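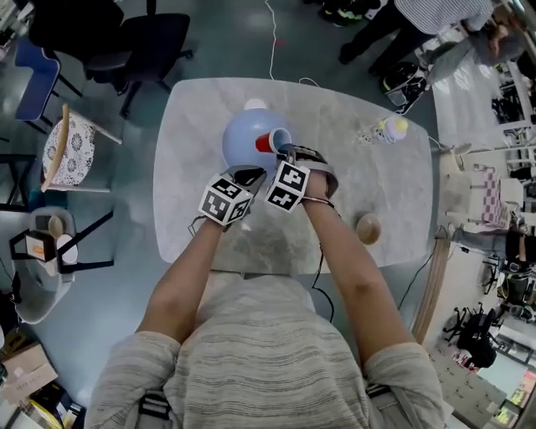 Mug and cup over a marble-patterned table.

Sharing a home without the same old rows

27 Sep 2026
Filed under: Home, Couples

Most rows between people who live together start in the kitchen or the bathroom. Wet towels, the last of the milk, a pan left to soak for three days. The tips below come from readers who share a house or flat with a partner, and from our own homes. They deal with ordinary bickering. If you are frightened of the person you live with, go straight to the last section.

Washing up

Agree when it gets done before you agree who does it. "Before bed" is easier to keep to than "soon". One couple who wrote to us in August had argued for years about who washed more, and stopped when they settled on every night by ten, whoever was nearer the sink.

Soaking counts as putting it off. Burnt pans get hot water and a spoonful of bicarbonate of soda for the length of one television programme, then they are scrubbed.

Keep one mug each for everyday use and put the rest on a high shelf. Tea stains come off with a damp cloth and a bit of salt. If a mug belonged to somebody's gran, it doesn't go in the dishwasher, and both of you should know which one it is.

The bathroom

Lid down, every time, both of you. It takes the seat out of the argument altogether.

Two towel hooks are better than one rail. Put them at different heights if one of you is a lot taller. Hair in the plughole is a job for whoever used the shower last — keep an old crochet hook or a bent piece of wire by the bath for it.

Buy toilet roll when you open the last pack, not when you finish it. The same goes for washing-up liquid and bin bags.

Money for the house

A joint pot for household things saves a lot of sniping over receipts. Ours covers food, cleaning stuff, light bulbs and small repairs. Decide on a sum above which you ask each other first, and write it down. Reader Raimonds Rimkutė and his wife set aside 2,000 a year for the house and keep it away from everything else. They tell us they used to spend up to 4,000 and then fight about where it had gone.

Put equal amounts in only if you earn roughly equal amounts. Otherwise go by share of income and look at it again when one of you changes jobs.

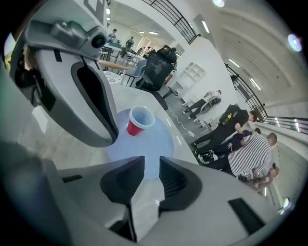 Photo: R. Rimkutė / Larkitz

Jobs you both hate

Write them all on one sheet of paper. Each of you crosses off the ones you don't mind. Whatever is left gets swapped weekly, and the sheet goes inside a cupboard door where visitors won't read it.

Don't redo a job the other person has just finished. If the towels are folded in thirds and you like them in half, leave them. If it really matters to you, take the job over for good and give up one of yours.

Noise is worth a mention too. Vacuuming, drills and the spin cycle wait until the other person is up, including at weekends. A rubber mat under the machine helps in a flat with thin floors.

When it does turn into a row

Stop if either of you is shouting. Say when you'll come back to it, and name a time. Half an hour is usually enough.

Stick to the thing itself. A row about the bins should not take in last Christmas.

Don't argue by text from separate rooms.

Don't argue while one of you is chopping, ironing or holding a hot pan. Put it down and switch the hob off.

Leave it till morning if you've both been drinking. Going to bed cross is all right.

When it's more than bickering

Tips about towels are no use if your partner pushes or hits you, throws things, blocks the door, takes your phone or keeps you short of money. The same is true if you catch yourself doing any of it. Sharing the chores out better will not fix this.

Tell one person outside the house. Keep a charged phone and a spare key where you can get at them, and copies of your papers with somebody you trust. Your GP or a domestic abuse helpline will talk to you in confidence, and you don't need to have made up your mind about leaving first. In danger, ring the emergency number.

More in Home: Sharing a wardrobe | Whose turn is it to cook? | Moving in together with two sets of everything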